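Growers in the Sowerby valley will vote on Friday on whether to keep irrigating their oldest vineyards or return them to dry farming, after two short harvests in a row.

The vote covers 113 acres of vines, most of them on the sandy benches above Istthorpe. The land is split among 10 growers who share a single well and a pump house. Under the proposal, drip lines would be shut off in the old blocks after bud break, and the water would go to younger plantings on the valley floor.

Kekeli Essien, who farms the largest of the blocks, wrote the proposal over the winter. His vines were planted without irrigation and did not get drip lines until the previous owner put them in.

"They were fine before the pipes," Essien said. "The roots went down because they had to. Then we started watering the top two feet of soil and the roots came back up to meet it."

The old vines are head-trained, with no wires or posts. Each one stands alone with plenty of space on all sides, so that it does not have to compete with its neighbors for moisture. Growers cut the canes back hard in winter and leave the summer leaves long enough to shade the fruit. Yields are low even in a good year, and last year several blocks were picked in a single morning.

Not everyone thinks shutting off the water will help. Elsa Peltonen, who makes wine at Ernen Cellars and buys fruit from four of the growers, said she supports dry farming but worries about the speed of the change. She would like to see the water cut back over three seasons.

"If you take a vine that has been getting a drink every week and you stop, it's going to drop leaves," Peltonen said. "Then the grapes burn. I can't use burned grapes and they can't sell them."

Peltonen has made a dry-farmed red called Flukard from one small Istthorpe block for several years. The vines there were never irrigated. She said the wine ripens at a lower sugar level than fruit from the watered blocks and needs less work in the cellar, though the berries are small and the skins are thick, and she has to be careful about pressing too hard.
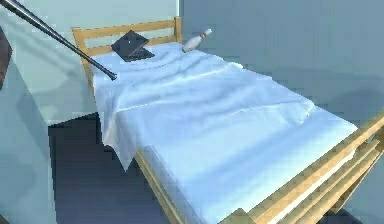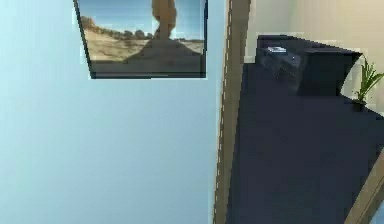
Sandy soil is the other part of the argument. Water runs through it quickly, and the growers disagree about how much of what they pump is reaching the vines. Visitors sometimes expect the benches to look like true desert, the sort of tan, sandy ground with a reddish-brown rock pillar in the framed photograph on the light-blue wall, but the valley gets winter rain in most years and the ground holds some of it well below the surface. Essien dug test pits at both ends of his property in May and found damp soil at the bottom of each one. The holes on the watered rows had most of their fine roots near the top.

The sand has one clear benefit. The root pest that forced growers elsewhere to replant on grafted stock does poorly in it, and many of the old Sowerby vines are still growing on their own roots. That makes them hard to replace. A block lost to drought could be replanted with cuttings, but it would be years before the new vines could get by without water.

Cost is also on the minds of several growers. The pump is due for a rebuild, and the drip lines in the old blocks leak at the fittings. Closing those lines would let the group put off part of the repair. It would also mean more tractor work, as dry-farmed rows have to be disked in spring to kill weeds and break up the surface – a job most of the growers have not done in a long time. Essien owns the only disk narrow enough for the oldest rows and has offered to lend it.

A compromise has been discussed and may be added to the ballot. It would let each grower keep one emergency watering in late summer, to be used only if daytime heat stays high for a week. Peltonen said she could live with that. Essien said he would not use it himself but would vote for it if it brought the others along.

The meeting starts at 6 p.m. in the grange hall at Istthorpe. Seven of the growers must agree for the change to pass. If it does, the first lines would be closed this coming spring.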